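Lists > cell-practice > Archive > Thread: Draft 2, pick and place trial rules

Date: Mar 25, 2021
Subject: Re: Draft 2, pick and place trial rules – comments on sections 3 to 5

Comments from the Dendcombe cell follow. I read the draft against our own floor rules and against the Platari checklist, which most of the sites on this list started from. Section numbers are those in draft 2.

The earlier message said:

> Draft 2 is attached to the list page. Section 3 (start
> condition) is mostly unchanged. Section 4 (grasp and
> transfer) now has a hold requirement. Section 5 (release
> and end condition) is new and needs the most reading.
> Cárdenas asked whether the person clearance rule belongs
> here or in the site safety file. I have left it in for now.
> Please send wording, not just objections. I would like to
> close the text in April.

Section 3, start condition.

The draft says that objects must be "clearly separated" before the arm descends. I would keep the requirement and replace the phrase. Two operators will read it two ways, and the argument then happens after the trial, when the tray has already been cleared. A usable rule ties the spacing to the gripper: the gap between any two objects must be wider than one open finger plus the position tolerance of the arm. With two cubes in a shallow tray this is easy to meet. With more objects it becomes the limiting condition, and the site should write down what it does when the condition fails.
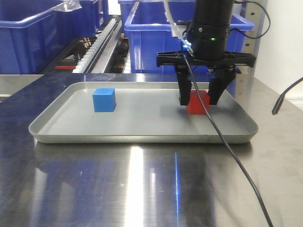

The second point under section 3 is cable routing. The draft covers cables on the arm but says nothing of loose runs on the work surface. Our proposed text:

"Before each session the operator moves the arm by hand or at reduced speed through the full working path and confirms that no cable can enter the space between the fingers or catch on the rim of the tray. Cables lying on the table are included in this check."

We adopted this wording after a review of 258 logged trials, in which 11 stops were put down to cable contact. None caused damage. All of them spoiled the trial record, and in several cases the log gave the cause as a missed grasp until someone went back through the stills.

I would also add a line on reflective surfaces. A polished steel table gives glints and color reflections that change with the room lights. The rule need not forbid steel. It should require that lighting be fixed for the length of a session and noted in the header.

Section 4, grasp and transfer.

Proposed changes, in order:

1. Replace "object is gripped" with "object is in contact with both finger pads and clear of the surface it was picked from." A one-sided contact can pass the present wording.

2. State where the hold is judged. The wrist camera is the better source for pad contact, and the fixed camera is the better source for clearance. Both views should be kept for any trial that is disputed.

3. Allow motion blur in the background of wrist stills taken during transfer. The draft as written would reject any still "not sharp throughout." What matters is that the object and the pads can be read. 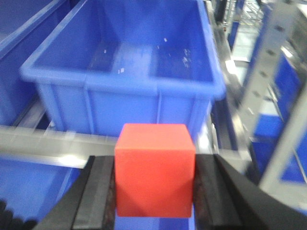

4. Set the hold time in seconds, as a number. We use 2. Dindo sites use a longer hold for soft items, and the rule could permit that with a note in the header.

5. Drop the sentence on color. Object color is a matter for the object list in Annex A, and repeating it here will cause the two to drift apart.

Section 5, release and end condition.

This section tries to do two jobs. The first is to say when a trial is finished. The second is to say whether it succeeded. They should be separate clauses. A trial is finished when the fingers have reached the end position and the arm has stopped. Whether the object is in the target bin is a different question, answered by looking in the target bin.

Gripper state alone must not be taken as proof of either. Fingers that are closed or nearly closed, with nothing between them, are consistent with a missed pick, a drop in transfer, or a reset. The log entry should name which one, and "unknown" should be an accepted value.

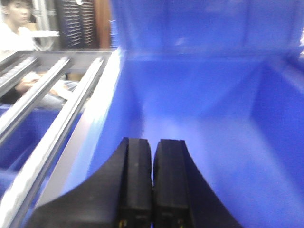
On person clearance, I agree with Cárdenas that the site safety file is the controlling document. I would still keep one clause here, since the people who run trials read this text and often do not read the other. Suggested wording:

"Any person visible in a camera view during a trial is noted in the trial record, with position relative to the marked boundary. A view from the wrist camera is not sufficient to judge distance."

The second sentence matters. A small camera near the fingers gives a poor sense of depth, and a person in the background can look much closer to the metalwork than they are – or much farther away.

Annex A: the table lists 34 object types, but the numbering skips one row. Please check this before the text is closed.

I can supply sections 3 and 5 as marked-up text if that is easier to merge. Section 4 should be short enough to copy from this message.

Dendcombe cell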